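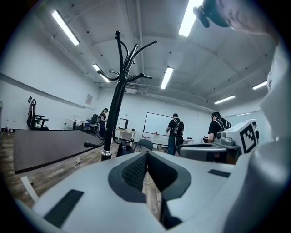

`Text corpora / Place names`

# Vollholm Gazetteer

A table of 2,059 place names collected from printed regional maps, with variant spellings and normalized forms. It was built for testing fuzzy matching in address search and is small enough to load in a spreadsheet.

## Files

- `names.tsv` – one row per place, UTF-8, tab-separated, with a header row
- `variants.tsv` – 595 alternate spellings, keyed to `place_id`
- `sheets.tsv` – the 17 map sheets the names were read from

## Columns in names.tsv

| Column | Type | Notes |
|---|---|---|
| `place_id` | integer | stable between releases |
| `name` | string | as printed, diacritics kept |
| `name_ascii` | string | lowercase, diacritics removed |
| `class` | string | town, farm, water, hill, other |
| `sheet` | integer | joins to `sheets.tsv` |

Coordinates are not included. The sheets use a local grid, and the conversion was not reliable enough to publish.

## Normalization

Names are stored in Unicode NFC. `name_ascii` is produced by decomposing to NFD, dropping combining marks, and lowercasing. Letters that do not decompose (ø, đ, ł) go through the lookup table in `fold.json`. Hyphens become spaces. Apostrophes are dropped.

Abbreviations on the maps were left alone in `name` and expanded in `variants.tsv` only where the sheet legend gave the full form.

## Known problems

- Sheets 4 and 11 overlap. Duplicates were merged by hand and a few probably remain.
- `class` is weak for water. Streams and ditches share one value.
- Names longer than 20 characters were sometimes split over two lines in print. Check for stray spaces.
- Mornar appears twice with different classes. Both rows are correct.

## Loading

```
import pandas as pd
df = pd.read_csv("names.tsv", sep="\t", dtype={"place_id": int},
 keep_default_na=False)
```

Leave `keep_default_na=False` in place. One farm is named Na.

## Changes

The July release fixed the encoding of `variants.tsv` and removed the unused `source` column.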